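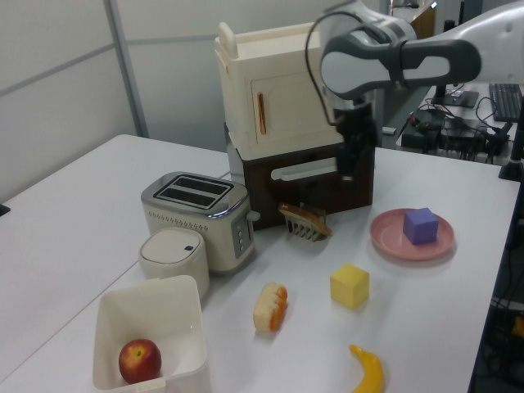

Setting Up a Shared Robot Table: House Rules That Hold Up

By Dirk Lindemann, for the Flimwood workshop pages

I have been meaning to write these rules out properly for a long while, and now that the Dultidlow folks have asked for them too, I finally have a good excuse. What follows is the way we like a tabletop manipulation station to be prepared, run and put to bed at the end of a session. We work mostly with kitchen-style tasks (put the fruit in the bin, move the bread, open the oven, that sort of thing), so you'll find my advice leans that way, but most of it should carry over to whatever you keep on your own table.

Before you start, please find the risk assessment for your cell and read it again, even if you wrote it yourself. A page like this one sits on top of that paper and never replaces it. A light arm with rated force limits is still a machine with pinch points, and the thing in its gripper matters every bit as much as the arm does.

Step 1. Fix the big things first

Put the large props down before any of the small ones. With us that means the toy kitchen and the toaster, and they stay where they are for the whole session. Give them a good nudge with your hand. If a nudge moves them, a gripper pulling on a door handle will certainly move them, and then your whole run is off. We like the tall unit toward the back of the table, so the arm doesn't have to climb over it to get to the food.

Step 2. Lay out the small items with room between them

I know it's tempting to fill every inch! Try to leave at least 50 mm clear around anything the gripper is going to pick up, though, measured from its widest point. Soft foam cubes forgive a sloppy approach, while a hard plastic banana will go skating off across the table, so give the hard ones a little extra. Items near the front edge are fine as long as your camera still sees enough of them to work with and the arm can come down on them from above.

Write the layout down in the log. Schmieder, our sister shop, uses a printed grid for this and I'm a bit jealous of it.

Step 3. Set the speed and the limits

For the first pass with any new layout, we cap the tool speed at 50 mm per second. After a clean first pass you may go up to 500, and that is as far as our house rule goes while anybody is standing at the table. Check these three things on the controller screen and say them out loud to your partner:

Speed cap as listed for this pass
Force limit as given in the risk assessment
Lower height limit, set above the tabletop with the gripper closed

Saying them out loud feels silly for the first week or so. Please do it anyway — I have caught more wrong numbers that way than by any clever software check.

Step 4. Look after the cables

Cables deserve a step all to themselves. Strap the bundle to the arm in such a way that there is enough slack for the wrist to turn all the way in both directions, and no more slack than that. Then drive the arm slowly to its farthest reach and watch the loops the whole time. A long, low pose stretched out across the table is the one to worry about, as the underside wires come down close to whatever is sitting there.
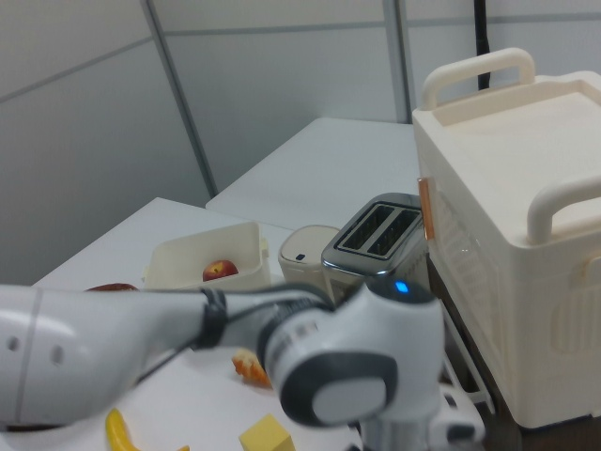 If a loop can catch on a handle or a rack at any point of that slow drive, move the strap and do the drive over from the beginning. Don't just shift the prop out of the way, as somebody will put it back next time and you won't be there to warn them.

Step 5. Agree on who holds the stop

One person holds the stop button and does nothing else while the arm is live. No typing, no fixing a cube that rolled. If a prop needs moving, call "hands," wait for the stop to be pressed, wait for the answer, and only then reach in. We change over every 20 minutes, and I'd ask you not to stretch it, however well things are going.

Step 6. Close down

Park the arm, take the power off, and clear the food items back into their box. Wipe the table, and look over the gripper fingers for wear. Then fill in the log with the layout, the speed cap you used and anything that slipped or snagged, even if it seems too small to mention. Our Tulari log is at entry 508 as I write, and a good many of the rules on this page began as a grumpy line in there.

If you're setting up a table of your own and get stuck on the cable step, leave me a note under this page and I'll do my best to answer.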